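Ullell two-arm bench kit, long thread. We've had it on hire for a few weeks and I said I'd write up what I thought before deciding whether to buy. Nobody is paying me for this.

What you get: two arms, two mounting plates, a rail frame that bolts up around your own table, cables, and a login for the Astero software. No table. We used one we already had. Check your top is thick enough for the clamps before you order, ours only just was.

Setup took most of a Saturday. Khôi Đặng did the frame and I did the wiring. The printed guide has the rear corner joints the wrong way round on page 5. The online version is correct, so use that one.

Each arm has to be calibrated separately and then the pair together. First time through it took us 60 minutes. Now it's quick enough to do while the kettle boils, but you do need to redo it if anybody leans on the frame.

The job we care about is snack packets into a tray. Korletey want it for mixed gift boxes and they're paying for the hire, so that's what I've spent nearly all my time on.

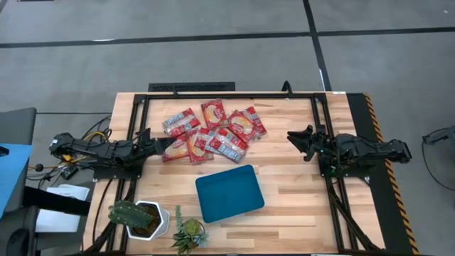

Yayra Laryea

Red and clear packets in a heap, teal tray in front of them, one arm each side. I keep the heap messy on purpose. If you lay packets out in neat rows the kit looks far better than it is.

Shiny film is the hard part. When a packet is lying with the silvery label side up the software often can't find its edge. Red side up it's mostly fine. Turning the lights down a bit helped more than any of the settings did.

Overlaps are the other problem. It will sometimes take hold of two at once and carry on as if it had one. There's a grip width check in the menu, switched off by default. Switch it on.

I logged 292 picks last week. Roughly one in six needed a second go. Benedicta Mensah ran the same job on the Grinside single arm and had fewer retries, but it was a good deal slower.

Where two arms do pay off is reach. Neither has to stretch over the heap to get at the far side, and one can hold a packet still while the other gets its fingers under the corner. You have to script that bit yourself.

Support: I sent 3 tickets. Two answered the same day by Ju-won Yeom, who plainly knows the kit. The third, about exporting logs, is still open.

Noise is low. You can hold a phone call next to it.

Things I'd want changed: softer fingertips in the box as standard, longer cables, and a pause button you can reach from the front.

We're keeping it on hire until December and then I'll decide. If you've run one with bags bigger than a crisp packet, please reply, I'd like to know how the fingers cope.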